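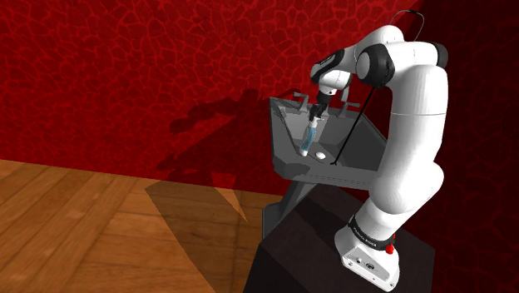
A simulated Franka Emika arm holding a blue tube over a sink basin, with a randomized wall texture.

Kinga Dudás maintains the motion planner at Pristmont, and most of her week goes to scenes like this one. The wall and floor materials are drawn from a set of 248 textures. The planner ignores them. The pose estimator does not, and a high-contrast pattern behind the arm is one of the harder draws.

"Perception trained on plain walls gave us poses that jumped between renders," she says. "The planner would then replan on noise."

Her team split the two problems in February. Planning is now tested first on ground-truth poses, then again on estimated ones, with the same seeds. A release needs 80 percent success on the first and 70 on the second.

The basin is a collision problem. Its inner walls slope, and the early version wrapped it in a single convex hull, which closed off the opening. "Every goal below the rim was reported as in collision," Dudás says. "We decomposed the mesh and the goals became reachable."

The held object is attached to the gripper link and checked with it. Planning time is capped at 40 milliseconds per query. Queries that exceed the cap are logged with their seed and rerun overnight.

Contact remains open. "The simulator's friction is a parameter," she says. "I would not tune a grasp on it."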